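Old Blocks, Red Tray: A Gallery for People Who Sort Things

I have been suspicious of sorting trays for as long as I have been buying used toys, and that covers a lot of trays. The idea is simple enough. You put the blocks in the tray, the tray keeps the blocks together, and everyone is happier. Skestik has a whole page about it. I have read the page twice and I still don't see how a rim that low is supposed to change anybody's life.

But people keep writing to me about painted cubes. Are the old ones worth keeping, does the paint hold up, do you need a tray, what do you put under it. So I put together this small gallery, with my opinions attached. If you came for a glowing review of storage products, Clatlow has a newsletter.

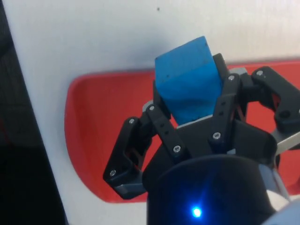

Painted wood is my favorite kind of block and also the kind sellers lie about the most. "Like new" means almost nothing. I once paid for a lot of 350 cubes listed that way and set aside 100 of them the first evening. What I look at now is the edges, and then the top face under a good light. The blue one has edges that are a bit rounded and worn, plus a few tiny dark specks on top, and I would call that a decent block. I would not call it like new. Zamfira Surdu, who trades blocks with me by mail, would sand it and repaint it. I think that's a waste of an afternoon and usually of a block too - the fresh coat never matches the others, and then you have one shiny cube that everybody stares at.

As for color, I don't trust names. Ene's "deep blue" and Tandero's "deep blue" are not the same blue, and neither one looks like its own catalog. Buy from one maker or learn to live with it.

The tray question is harder for me to be fair about. A tray works fine as long as things get put in it. In my house the tray sits on one side of the table and the blocks sit on the other, and at the end of the day I am the one who introduces them. A bigger tray did not fix this. Neither did a brighter one.

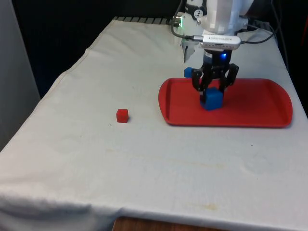 I am a little kinder about table coverings. A plain white cloth makes small colored things easy to find, and it cuts down on the clatter. It also shows every stain you have ever made, and it creases the minute you lean on it, so the people who tell you it "looks clean" have never owned one for long. I have tried the padded kind, and blocks won't stack on it. I have tried felt, and felt collects crumbs like it's being paid. A cheap cotton cloth you can throw in the wash is still what I'd pick, and I would not spend extra on anything with the word "activity" in front of it.

Comments are open. If you sell trays, please say so when you write.

Posted 20 April 2022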